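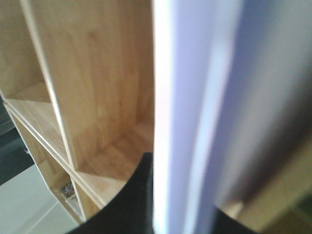 Open compartment, pale wood, grain running up and down.

How to Set Up a Home Desk Without Buying the Stuff They Want You to Buy

Posted September 18, 2023

Every guide to setting up a desk at home ends with a shopping list. A riser, a mat, a lamp with five color settings, a tray for the pens, a smaller tray for the things that fall out of the first tray. I've read a lot of these guides and I'm not convinced most of the people who write them work at the desks they show.

So what follows is the version I give to people who ask. It takes an afternoon, and the only thing you may need to pay for is a pack of cable ties.

What you need

A tape measure
Masking tape
A pencil
A cloth that doesn't shed
A screwdriver that fits your desk
Cable ties or strips of old fabric

Step 1. Take everything off

All of it. If your desk has shelves attached, empty those too. People skip this step and shuffle things from left to right, then tell me they've tidied. Put the whole lot on the floor or the bed, somewhere it will annoy you until you finish.

Wipe the surface with a barely damp cloth and then a dry one. You don't need a special wood cleaner. I tried the Prernullow spray in August on half of a pine top and used plain water on the other half. A month later I can't tell which is which, and I'm the one who did it.

Step 2. Tighten it

Desks that come in a box loosen up. Give the top a push from each side. If it sways, find the screws and go over them, a little at a time, working corner to corner. Don't lean on the screwdriver. Softwood strips easily, and a stripped hole is a worse problem than a wobble. If a hole is already stripped, glue in a bit of matchstick, let it dry overnight and try again.

The Sauerland desk I had before this one came with instructions that said to tighten everything once and never again. It swayed by the second winter.
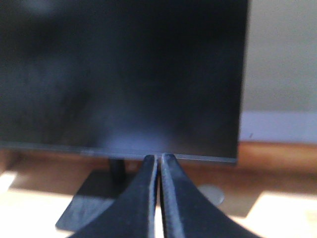

Step 3. Find your distance before you find your height

Guides love height. They give you an angle for your elbows and an angle for your knees and a drawing of a person who has never slouched. Height matters, but distance is what sends most people leaning forward, and leaning forward is what hurts.

Sit the way you really sit, not the way you'd sit for a drawing. Reach out with one arm. Your screen should be close to where your fingertips land, and a bit farther if it's a big one. Put masking tape on the desk at that spot. Work there for a day. If you catch yourself creeping toward the screen, make the text bigger first, and only then move the tape.

For height, the top of the screen goes at eye level or slightly under. If you wear bifocals, lower than that. A fat hardback will do the job of a riser. I have had a Turklow riser, with the drawer, and the drawer held one stapler.

Step 4. Deal with the window

This is the step that makes the biggest difference and it costs nothing. Sunlight should come from the side. With a window behind you, you get glare on the screen. With a window in front, you squint all morning.

To check, switch the screen off and sit down at the time of day you do most of your work. Anything you see shining in the black glass will be there when it's on, too, you just won't notice why you're tired. Turn the desk or hang a thin curtain. Anti-glare film exists and I don't recommend it. It makes everything look like it's behind a shower door.
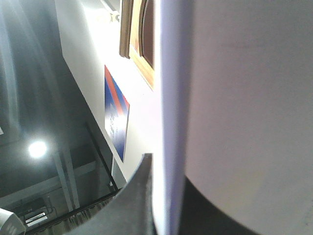
Step 5. Put things back, slowly

Start with only what you used in the last 2 days. Be strict. A mug counts, a label maker doesn't. Everything else stays in a box under the desk, and you take things out when you need them. After 14 days, look at what is left in the box. In my case it was nearly all of it.

Keep the shelf at arm height for paper you touch every day. Higher shelves can have the things you look up once a month. I would leave one compartment empty on purpose. Mail has to land somewhere, and if there's no place for it, it lands on the keyboard.

Step 6. Cables, last

Don't start with cables. You'll move the screen again and have to cut every tie. Once you've gone a week without shifting anything, gather them at the back edge, tie loosely and leave some slack near the plugs. The Inix cable box is $69 for a plastic box with a slot at each end. A shoebox is not a substitute, as power strips get warm and cardboard burns, so leave the strip in the open where air gets to it.
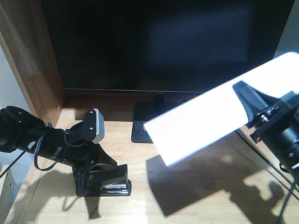
Home Workspace Desk Team - Guides and How-Tos

Common questions we get

Is a standing desk worth it? Maybe. Stack some boxes on a table and try standing for 12 working days before paying for one. If you quit on the third, you've saved yourself the money.

Do I need a desk mat? No. If your wrists hit a sharp front edge, sand the edge lightly or raise the chair.

My desk is too shallow for the distance in Step 3. Pull it away from the wall a few inches and let the back of the stand sit right at the rear edge, as long as the whole base is supported.

What about plants? Fine, if you water them over the sink.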